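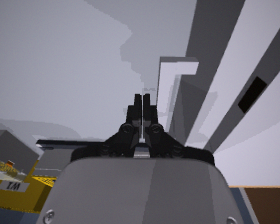
Repainting the spare room – grey or not?

jolien_s
Two quotes for the Holmgren Street place: 392 dollars and 245. Is the cheap one dodgy? 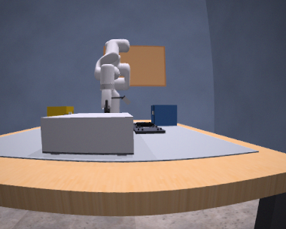
Blue-grey wall, light wood table.

tsolheim
Depends if it includes primer. I paid 290 in July and regretted the colour, not the price. Grey goes cold in a south-facing room.

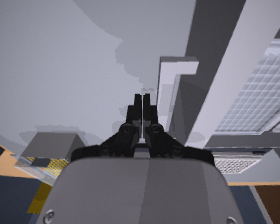
marit_h
Disagree with Torbjørn, my Avberg flat faces south and grey's fine! Go matte though. I like a mid grey with black fittings, same pairing as the smooth grey housing and black fingers up there – plain but not gloomy.

tsolheim
Matte marks if you breathe on it, Marit.

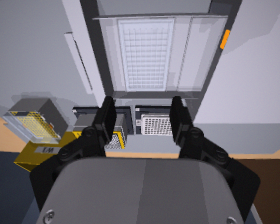

Grey cabinet, charcoal frame.

jolien_s
Ok, asking the 245 bloke about primer. Still leaning grey, sorry mate.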